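Team notebook, August, kitchen sim
Entry by Aminu, started 4 in the afternoon and finished after supper

Picking up from Ebuka's notes, which I read twice over coffee and once more out loud to the whole table, so thank you, Ebuka, they were good notes. The short version for anyone who missed the last session is that we have Iretti (the arm, for the new members, we do name our robots here and you will get used to it) running in the kitchen world, and the goal before the Storkolport student challenge is one clean vegetable transfer, start to finish, with no hand on the keyboard. We are closer than we were. I will leave it at that for now and let the numbers further down speak for themselves.

First, housekeeping. I moved all our settings into one file so that we can stop hunting through three of them to change a single speed. If you had your own copy on the old laptop, please bring it over before you change anything else, and write your initials next to whatever you changed. I spent the first half hour today chasing a joint limit that somebody (me, I found out, a little pink in the face) had typed in degrees when the file wanted radians. Iretti went straight up toward the ceiling like she was hailing a cab. We all had a good laugh and then I fixed it.

The reset is a lot better now. Ebuka's idea was to put the vegetables back in their starting spots with a small random nudge each time, so that the grasp has to find them and can't just replay the same path from memory. I was against this last month, I'll admit it, because I wanted one good run to show the parents at open house, and I have come all the way around. The replayed path was fooling us. As soon as the potato was nudged over even a little, the old script closed its fingers on air, over and over, very politely.

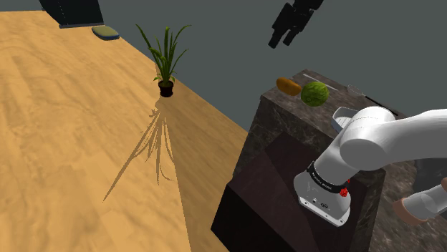 So today we ran the new grasp planner on the potato and the cabbage separately, and kept them in separate columns so we wouldn't mix up our troubles. The potato is the easy one, or easier anyway. It is long, so the planner can come down across the narrow way and there's plenty of room for error at either end. The cabbage is where we lose most of our attempts. It is round and it is fat, and if the fingers come in even a bit high they slide up over the curve and the whole head squirts away. Ebuka thinks we should lower the approach and close more slowly. I think friction is set too low in the first place, and a real cabbage has all those leaf ridges to hold on to. We are both probably a little bit right, so we'll try his change first (it's one line) and mine after that, and please, everyone, not both at once or we'll never know which one helped.

Results for the day, 300 attempts altogether, left running while we did the soldering lesson with the younger kids:
Dropped or missed, potato and cabbage together: 58
Stopped because the arm would have touched the counter: 3 of those 58
Everything else counted as a good lift, meaning the vegetable was still in the fingers when the arm reached the hold position.

I want to be careful here, because a good lift is only the front half of the job. We haven't scored the placing at all yet. The Dovhaniuk scoring script that the challenge sends out wants the vegetable let go and at rest before it gives you any points, and ours tends to let go too early. I watched a handful of replays and you can see the potato get a little sideways push from the finger as it opens. My guess is that the arm is still moving when the open command goes out. Whoever is in first next time, could you add a short wait there and write down how long you made it?

Also, the Brornmont workstation is fine to use again. The fan noise was a loose screw in the side panel. I put the screwdriver back in the second drawer, where it lives, and I would love to find it there next time too.

Left to do:
Lower the cabbage approach (Ebuka)
Friction, after that, and only after that (me)
Wait before opening (first one in)
Save a replay of one good lift and one bad one for the new members
Ask whether the scoring script minds our random nudges, I wrote to the organizers and have not heard back

Added later: Ebuka stopped by while I was typing and tried his one line change on a short batch. Cabbage looked better to both of us, but we didn't log it, so it doesn't count. Running it properly next session.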